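Why Do Black Clothes Get So Hot?

Last June I wore my favorite black T-shirt to my cousin Ivar's soccer game, and by halftime I felt like a baked potato. Ivar had on a white shirt and he was fine! So I went home and did some reading, and I want to tell you what I found.

Sunlight looks white, but it's really a mix of all the colors of the rainbow. When light lands on something, part of it bounces off and part of it soaks in. A red shirt bounces back mostly red light, and that's the color your eyes catch.
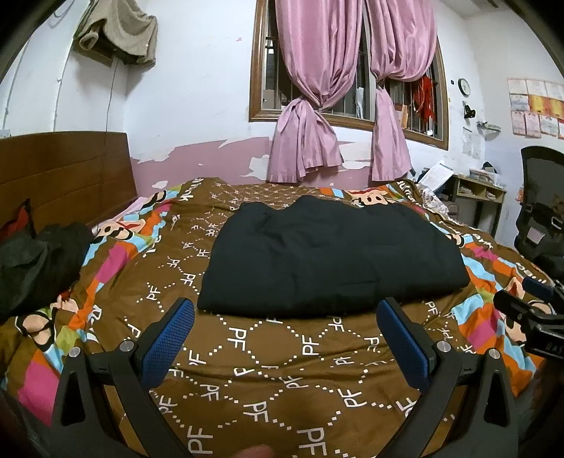 Black cloth hardly bounces anything back. It soaks up nearly all the light that hits it, and the light turns into heat. White cloth does the opposite and sends most of the light away again.

Want to try it? Get one black sock and one white sock (clean ones, please) and lay them side by side on a sunny windowsill. Leave them for 26 minutes — that's how long I lasted before I got impatient — and then put a hand on each. My black one was toasty!

Try it again on a cloudy day and see if you can still feel a difference. Ivar says he can. I'm not so sure.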